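How to Start a Prayer Journal You'll Keep Writing In

I filled my first prayer journal in one summer and then didn't touch the second for nearly 200 days. What got me going again was making the whole thing smaller, and I love it so much now that I want everyone to try it!

What you need

A notebook that lies flat, a pen you like, and a Bible or psalm book within reach. Mine is a plain Gutus notebook that lives next to the coffee maker.

Step 1. Pick your time

Choose a time that already belongs to something else. I write at 6:30 in the morning while the coffee drips. My friend Lowri Bellis writes in her parked car before work, and her pages are wonderful – messy, but wonderful.

Step 2. Begin with one line of Scripture

Copy it out by hand, slowly. Psalm 62 is a great place to begin. If a word stands out, underline it and stay there a minute before you go on.
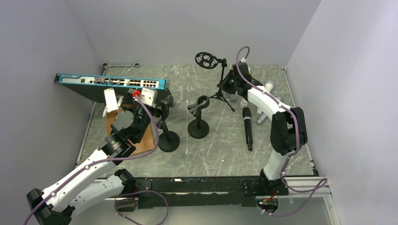
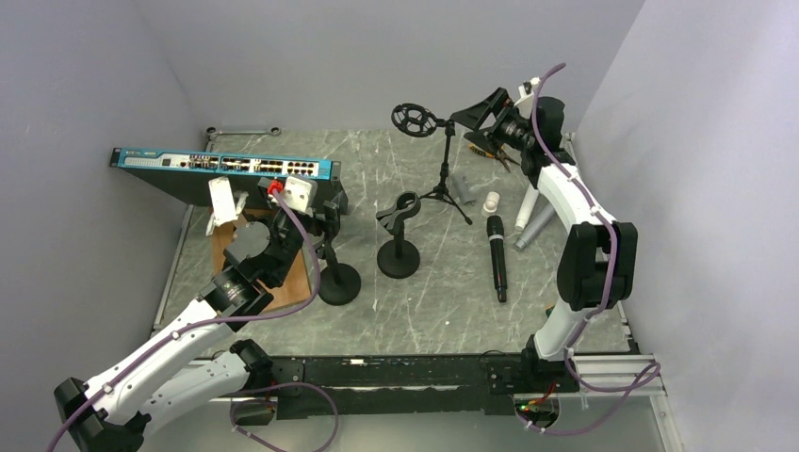

Step 3. Write to God, plainly

Start with "Lord, today I" and keep going until you run out. Spelling doesn't matter, and you're allowed to be cross, tired or bored on the page (have you read the Psalms lately?). If you get stuck, write down the name of one person and ask for one thing for them.

Step 4. Leave the margin open

Draw a line down the right side of each page, two fingers wide. When a prayer is answered, or when you see it differently, go back and write the month there. I have a "May" next to a prayer I'd completely forgotten praying, and I still get goosebumps when I turn to it!

Step 5. Read back

At the end of each month, make some tea and read the whole month through. Put a star by anything you want to carry over, then copy those onto a fresh page.

If you miss a week, don't go back and fill it in. Open to the next clean page, write your line of Scripture and pick up from there.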